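Zusier grasp sim pack, 3 months in
8/9/18

Bought the bedroom scene set for our bowl pickups. Setup fine, docs thin.

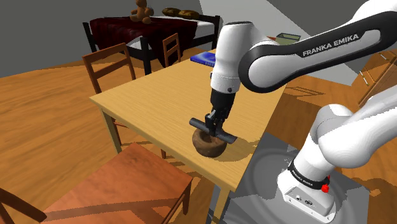 Main gripe is the contact bug. Fingers go down into the bowl, close, and every so often the solver blows up and the arm keeps pushing. No force stop, no warning in the log. 283 runs overnight, 226 clean, the rest junk and marked as sucess anyway. That last part is what got me. If you send those paths to a real arm you could break a wrist joint or worse.

Smaller time step helps, but its slow. Dona patch did nothing for us. Support says fix in November.

Wood and cloth look nice. For $100 ok for demos, not for safety checks. 2 stars. Going back to Kazmi for now.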